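# Lotanum road: retaining wall and surface record

The Stosinen side of the Lotanum road is held by a stone retaining wall for most of its length. These notes go with the February set and cover the paving, the masonry and the drainage. Job number 2904 applies throughout. Chainages are in metres from the Trilteo junction.

**General condition.** The carriageway was resurfaced in 2000 and has had patch repairs at two places since then. The camber falls towards the wall, so most of the run-off ends up at its foot.

**Drainage.** Weep holes were specified at the base of the wall. Those between 110 and 600 were rodded in the autumn. The remainder are on the list for spring, after the verge has been cut back.

**Masonry.** Repointing is in lime mortar only. Cement was used on an earlier stretch near Lindholm and the faces of the softer stones came away there within a few winters. Vertical staining is logged by chainage and compared with the previous set before any stone is taken out.

**Planting.** Growth behind the wall is cut by hand. Roots in the top course are treated and left to die back before the joints are raked.

## Road and wall, looking along the paving

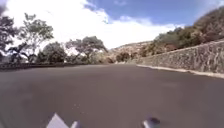 A reader at Lindholm writes that the staining on their stretch eased once the ditch behind the wall was cleared, and asks whether the same has been tried at 600. It has not. The ditch there is silted for most of its depth and will be dug out before the weep holes are rodded again.

Wide paved surface, no markings legible. The wall is on the right, highest at the near end, with a paler strip along the top and dark vertical streaks on the face.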